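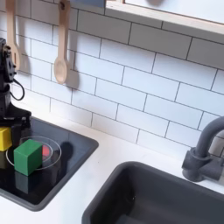 The kitchen bench, with the arm beside the basins.

Home | About the lab | Projects | Visit us | News | Contact
Search this site Go
Filed under: Open day, Visitor questions

Open day: frequently asked questions

Last updated November 17, 2019

When and where is the open day?
It is held on the ground floor of the Brineck building, through the Skonden Road entrance. Doors open at 10 am and the last demonstration starts at 3.30 pm.

Do I need to book?
You need a free ticket for the demonstrations. Each session takes up to 12 people. You can look round the posters and the workshop without one.

What will I see?
The main demonstration is the kitchen bench. A small robot arm works at a toy kitchen, picking up blocks and play food and putting them where it has been asked to. A session lasts 25 minutes, including time for questions.

Why a toy kitchen?
It fits on a bench and has most of the things that make a real kitchen awkward for a robot – a sink, a tap, a shiny hob and a wall close behind. It is also cheap to repair.

Is somebody driving the arm?
In the first half of the session, yes. A member of the team moves it by hand control so that you can see how examples are recorded. In the second half the arm runs on its own, using what it has learned from those recordings. We will say which is which.

How many recordings has it learned from?
The set used at the open day has 2088. Of these, 853 were made at the sink and the others at the hob.
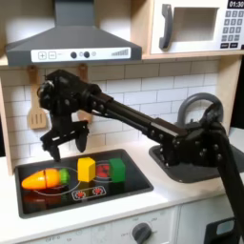 Blocks are the easier job. They have flat sides, they stay where they are put and it doesn't much matter which way round they are held. Play food is harder, and the arm sometimes needs a second try. In our last full test with blocks only, it finished 94 per cent of the tasks. Please don't expect the same figure on the day, as the lighting in the hall is different and people will be moving about.

What happens if it drops something?
We leave it to carry on if it can. If an object falls on the floor, a member of staff will stop the arm and put it back.

Can I choose the task?
Yes, within limits. There is a list on the wall and visitors can pick from it. Moving a block from one place to another is the most popular choice.

Can my children have a go?
Children aged eight and over can try the hand control after the 11 am and 2 pm sessions. An adult must stay with them. Younger children are welcome to watch from behind the barrier.

Is it safe to stand close?
The arm is small and moves slowly, but please keep behind the yellow tape while it is switched on. The person running the session has a stop button.

Who runs the demonstrations?
Wálter Agudelo leads the kitchen bench sessions. The software, which we call Drusier, was written here, and he is happy to take technical questions afterwards.

Can I take photographs?
Yes, without flash – it upsets the cameras on the bench. Please ask before photographing other visitors.

Is there step-free access?
Yes. Use the side door by the bicycle racks and ring the bell. The demonstration area is on one level and we can keep a space at the front if you tell us when you book.

Is there anywhere to eat?
The Meireles café on the first floor is open until 4 pm. There is a lift. Food and drink can't be taken into the workshop.

I can't come. Will there be another one?
We plan to hold the next open day in the spring. School groups can ask for a separate visit through the Contact page.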